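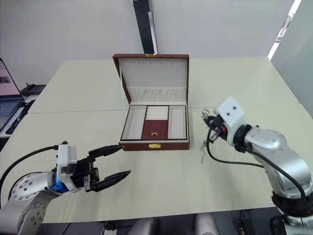
Fairclough asked why jewelry at all, when every other bimanual set does cups and towels. Fair question. Cups are easy to label. A chain has no fixed shape, no fixed grasp point, and a policy that looks fine on rigid objects falls over on it pretty fast. We wanted a set where that failure shows up early.

Sinus — data card, v2
Last edit: January 20, 2022
Maintainer: Daniyal Ghauri

What's in it

758 teleoperated episodes, two arms, one table. Task is always some version of "pack or unpack the jewelry box". Items: chains, rings, small display cases, the lift-out tray. Each episode has head view, both wrist views, joint positions, gripper opening, and a one-line text instruction. No force data, sorry. Planned for February.

Splits

train: everything not listed below
val: 120 episodes, same items, new layouts
Lornevcombe: held-out, items not in train. Don't tune on this please

Labels

Every episode is cut into subtasks by hand (reach, grasp, lift, place, release, retry). Retries are kept. An earlier version dropped them and the trained policy never learned to re-grasp, so dont filter them out unless you know why you're doing it.

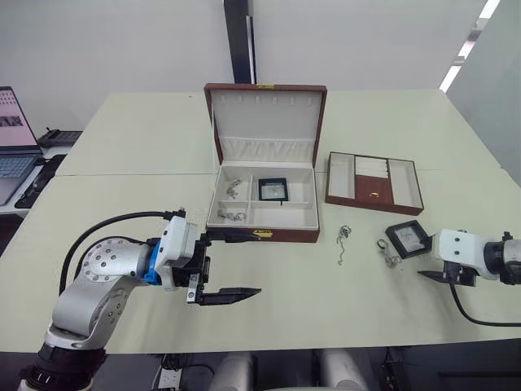 Bundcombe wrote back after the first release that the tray step should be its own task, separate from the loose items. Agreed, partly. In v2 the instruction field says "tray" or "items" or "both", and you can filter on that. Segment boundaries around the tray are still a bit fuzzy — the two annotators disagreed most there, and we kept both sets of labels.

Method note

Baseline is plain behavior cloning on action chunks, head view plus wrist views. Dropping the wrist views hurts chains a lot and display cases hardly at all. Numbers are in results.csv, not copying them here becuase they'd go stale.
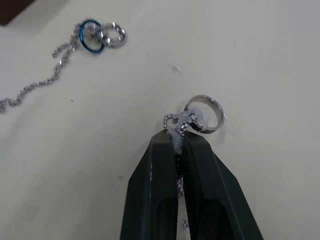 Grasp labels are per gripper close, one label per close. That was simple for the display cases and a mess for everything linked. With a silver chain and a dark-banded ring held together at the fingertips, what is the target? We write the chain as primary and the ring as "carried". Anything left lying on the table gets no label for that close. Check the carried field before you compute success, otherwise you'll undercount.

Known issues

- wrist timestamps drift in long episodes, use sync.py
- instruction text has typos, left as is
- thin chains vanish in the head view at low resolution

Questions to Daniyal, or open an issue.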